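Moved into the flat in Lindden in January. The letting agent handed me one front door key and said the second was "in the post". It is now 2022-05-10. The post must be coming on foot.

So I went to get a copy cut. The man at the counter looked at my key for a long time, the way a vet looks at an old dog.

It's a Rultetti, he said. Restricted blank. You need the card. What card? The card that came with the lock.
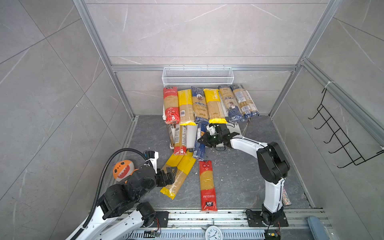 Rang the agent about the card. The agent thinks Szekeres have it – the firm that fitted the door. Szekeres say they only did the hinges.

I have now spent 18 minutes on hold to a company that only does hinges.

A new cylinder would be 40 quid, and I could fit it myself with one screwdriver. The lease says I may not. The lease is very firm on cylinders and has nothing to say about damp.
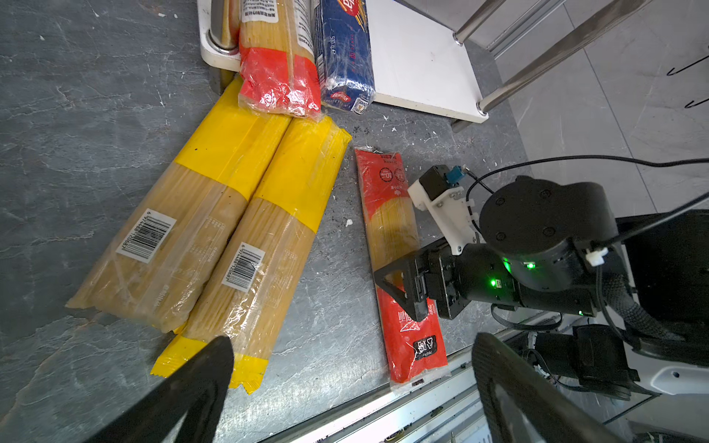

Second opinion from a locksmith in Bistesico. He'd do the whole lock for 300, call-out included. He also mentioned that my back door would open with a firm shove. No charge for that part.

Went home and tried the back door. He's right.

Have asked the agent for a bolt. They're putting it in the post.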